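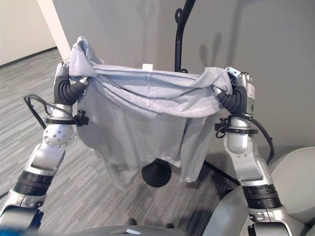 Section 4 covers the handling of light knit garments between drying and hanging on the Trokdale floor stand. It applies to short-sleeved tops without buttons, zippers or bonded prints. Before hanging, each garment is opened out from its two upper corners, with the grips set wide and the cloth left free to drop. A sewn-in tag is the quickest reference point for finding the middle of the edge; on the light gray garment the small white tag sits near the top center, between the two grips. Garments with printed labels are covered in Section 5.

4.1 Setting up the stand

1. Place the base on a level floor. Leave 9 inches between the stand and the nearest wall.
2. Seat the pole in the base and turn it clockwise until it stops.
3. Turn the hook you intend to use toward the working side.
4. Tighten the collar screw by hand. Do not use pliers.
5. Push lightly on the pole at shoulder height. If the base rocks, loosen the collar, turn the pole a quarter turn and repeat step 4.

CAUTION: Do not hang items weighing more than 400 grams from a single hook. Spread heavier items across two hooks on opposite sides of the pole.

4.2 Opening the garment

1. Check that the garment is dry along the seams and under the arms.
2. Find one upper corner and pinch it between the fingertips. Take in both layers of cloth.
3. Run the other hand along the edge to the opposite corner and pinch it the same way.
4. Lift the garment until the lower edge is clear of the table.
5. Move the hands apart until the upper edge is under light tension. 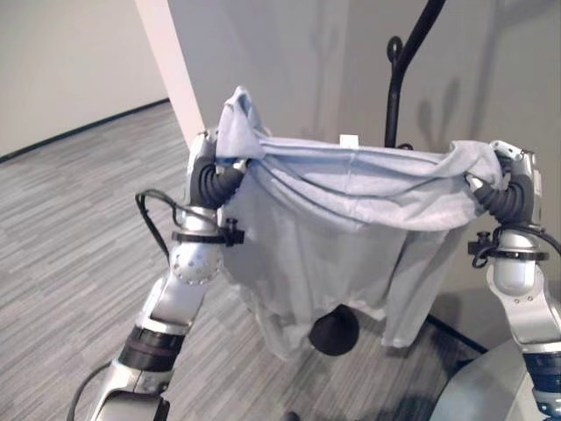 6. Hold the garment in this position for 8 seconds so that the lower panel can settle.
7. If the upper edge has rolled, lower the garment to the table, smooth the roll flat and start again from step 2. Rolls left in place will set as a crease once the garment has hung overnight.
8. Compare the two ends. If one corner is higher than the other, let out cloth on the high side a little at a time.

Note: Thin jersey shows creases running out from each grip. These normally relax after hanging. Steam only if they are still visible in the morning.

4.3 Grip on heavier knits

Sweatshirt and fleece fabrics do not hold at a single pinch point. Gather a small bunch of cloth and close the fingertips around it. Keep fingernails and jewelry away from the surface of the knit. 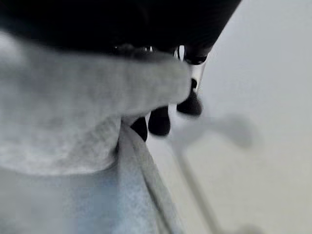

Figure 4-3. Gathered grip on heather-gray fabric.

CAUTION: Do not pull a gathered grip sideways. Release it and take a new one.

4.4 After hanging

Leave the garment on the stand until it is cool to the touch. For garments dried in a heated cabinet, do not begin Section 4.2 until the cabinet display reads 115 °F or lower.

Procedure prepared by Ayantu Habte. Checked by Henok Tilahun.

Last updated: January

This site uses cookies to remember your language and region. Accept | Manage settings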